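Stollgate Parallel Gripper Kit, two-arm set

I bought this kit to finish a two-arm build that had been sitting in the shared workshop since winter. The arms were already working. What I lacked was a pair of grippers that could hold flat, wide things from both sides, mainly trays, and I didn't want to design another set of fingers from scratch. The kit was 135 per side, and I ordered two.

Each box has the gripper body, one pair of straight black fingers, a wrist adapter, a bag of screws and a cable. The manual is 8 pages and covers the mechanical side well. The wiring section is one page and should have been three. It never says which end of the cable is keyed, and I had one side plugged in backwards for most of an evening. No harm done, but a small drawing would have prevented it.

Assembly took one evening per arm. The adapter plate matched the bolt pattern on my Holst wrists without drilling. Screws are a good fit and the threads are clean. The only part I replaced was the finger bolts, which came a little short for my liking. Longer ones from the workshop drawer went in fine.

The fingers are flat with squared tips. On wide, shallow objects they do the job, provided both arms are lined up to the same height before they move in. I do my alignment over a plain gray tray with a raised rim and rounded corners. The rim gives me an edge to judge against, and if the two fingers don't sit level with each other across it, I can tell right away.

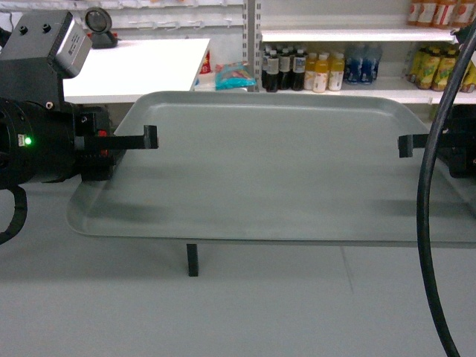 Can the kit run two arms from one controller?
It takes one controller board per gripper, but both boards can share a single power supply as long as each gets its own fuse.

For software I used the Farkard driver, version 1348, which is the one the manual points to. It installed on the first try. Setting open and closed limits is done from a text file, and changes need a restart to take effect. That gets old when you are tuning grip force and changing one value at a time. The default closing speed is too fast for anything light. I dropped it to 30 percent and left it there.

Cable management is the weak point. The supplied cable is thick and stiff, and it wants to swing out in front of the fingers when the wrist turns. Two clips per arm would help a lot – there are none in the box. I ended up printing my own.

Noise is low, a short whir and a click at the end of travel. The bodies get warm after an hour of steady cycling but I could still keep a hand on them.

I also looked at the Pedia set before buying. It has softer finger pads and better documentation, but the wrist adapter would have meant drilling new holes in both arms. For a round wrist with no standard plate it might be the easier choice.

I would buy the Stollgate kit again for a two-arm build. Order longer finger bolts and a bag of cable clips at the same time.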